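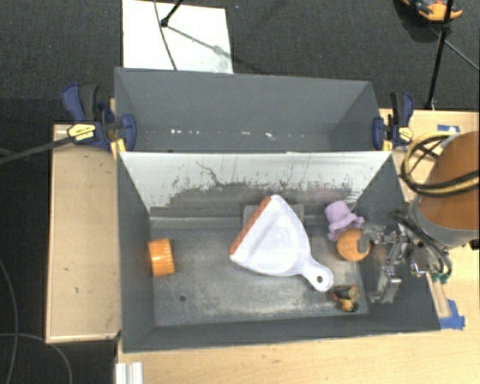 Ronura Household Terms is a bilingual word list of everyday objects in Japanese and American English. It grew out of a glossary that Natsumi Hamada kept while translating product leaflets, and it now has 3729 entries. Each entry pairs a headword with the name people use at home, which is often different from the name on the package. A dustpan, like the white one with the orange-red strip along its front edge, is chiritori in most of our sources, but several speakers gave the borrowed form dasutopan, and both are kept. The list is meant for translators, dictionary editors and anyone building a search index for a small store.

Contents

terms.csv holds the main list, one row per pairing.
variants.csv holds regional and older forms, linked by term_id.
notes.txt has longer usage notes, in no fixed order.
CHANGES lists edits by version.

Columns in terms.csv

term_id: integer, never reused after a deletion
ja: headword in the usual mixed script
kana: reading in hiragana, or katakana for loanwords
romaji: modified Hepburn, long vowels doubled
en: American English, lower case
room: kitchen, bath, entry, yard or general
register: home, store or print
source: initials of the contributor

All files are UTF-8 with Unix line endings. Fields that contain a comma are quoted. Empty fields are left empty; please don't fill them with "NA" or a dash. Excel sometimes drops the encoding when a file is opened by double click, so import it through the Data menu.

How the entries were collected

Natsumi Hamada and Misaki Oda supplied the first version from their own work. Later rows came from interviews with 95 speakers, who were asked to name objects set in front of them and then to say what their parents called the same thing. Hinata Nagano transcribed the answers. Akihiko Murakami checked the English side and removed British terms, which are now in notes.txt. Interview audio is not distributed.

Known problems

The room column is unreliable for cleaning tools. Brooms appear under entry, yard and general depending on who entered them.
135 rows have no register value.
Pronunciation accent is not marked.
Words for storage boxes overlap heavily, and the English side uses bin, box and tub without a firm rule.
Rows 2 and up were renumbered in the April release, so links made before then will point to the wrong term.

License and contact

CC BY 4.0 for the CSV files. notes.txt is for personal use only until we hear back from two contributors. Send corrections to Yuzuki Ueda with the term_id in the subject line. New terms are welcome if they come with a reading and at least one sentence of context.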